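Mendel pulls its January ad, and I kind of saw it coming

If you follow fashion even a little (or have a cousin who does, and forwards you everything), you probably got the Mendel commercial in your messages last week. I got it four times. By the fifth I had watched the whole thing twice and was already looking for the apology, and sure enough, there it was at 8 in the morning on the label's own page.

Quick catch-up for anyone who was smart enough to be offline. Mendel makes those big boxy wool coats that go for 535 a pop, and for its winter campaign it sent a crew up to Skekholm, the fishing town where the wool is supposed to be spun. So far so good! Who doesn't like a coat on a pier? But the ad has a model in a very clean cream coat walking past a row of older women who are mending nets, and a voice says, "They've had the wool for centuries. We gave it a shape." One of the women holds up her own sweater to the model, and the model laughs. That's the whole joke.

Well, people in Skekholm have been making sweaters with a perfectly good shape for a very long time, and they let Mendel know it. The knitting group there has only 34 members, but their open letter had more than 1000 signatures by dinnertime on the first day. I read it and it's great, very dry. My favorite line: "We would be glad to show the young lady how sleeves work."

The apology came from Miklós Kerekes, the creative director, who sat on a stool in a plain gray room and talked for almost 40 seconds. He said he was sorry to the women in the ad and to the town, that the line should have been cut at the script stage, and that he had signed off on it himself. I'll give him credit for that last part. I've sat through a lot of these videos and there's usually some mystery person at an agency who takes the fall.

What he didn't say is whether the women were told about the voiceover before they agreed to be filmed. I wrote to the company to ask, and I got back a very polite email saying the label is "listening." I wrote again. Still listening, I guess.

The stores are not waiting around. Montecinos, which carries Mendel in its downtown shops, took the coats out of the front windows the same afternoon. They're still for sale inside, I went and looked (and yes, I tried one on, and yes, it's a nice coat, and no, I didn't buy it). The woman at the register told me two customers had come in to return theirs and one had come in to buy one before they were gone for good, so make of that what you will.

I also called Sajib Roy, who runs a small menswear label over in Duvthorpe and buys yarn from the same part of the coast. He'd seen the ad and he was more tired than angry. "Every few years somebody big finds a village," he told me. "They shoot for two days and leave. We've been buying there since I started and I still get corrected on my cable stitch." He thinks the fix is simple enough: put the knitters' names on the label, pay them for the pattern and let them see the script. He does the first two already. He doesn't make commercials, so the third hasn't come up.

Over in Skekholm they're taking it in stride. The knitting group has put its own picture up, all of the women in their sweaters lined up on that same pier, with the caption "Shape provided by us." It's been shared way more than the original ad at this point, and they've started getting orders from people who had never heard of the place. There's a waiting list now. I'm on it, somewhere far down, for a navy one with the rolled collar.

Mendel says the campaign is gone from TV and from its own site, though you can still find copies if you poke around. The spring ads were supposed to be shot in another small town, and that's been put on hold while they go over the script again. Kerekes is staying in his job for now. The label's next show is still on as planned, and I did ask if anyone from Skekholm had been invited.

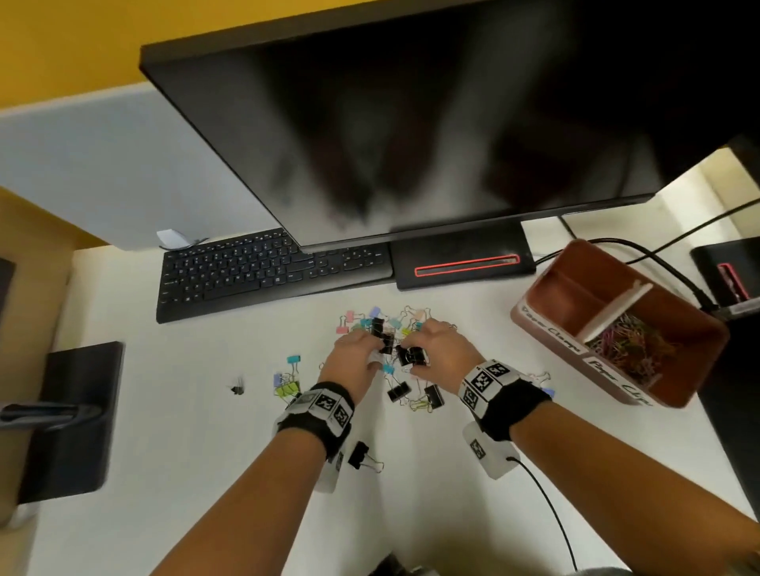 The answer to that one came back fast, for once: invitations haven't gone out yet. I'll post an update here if they do, and if my sweater shows up first you'll hear about that too.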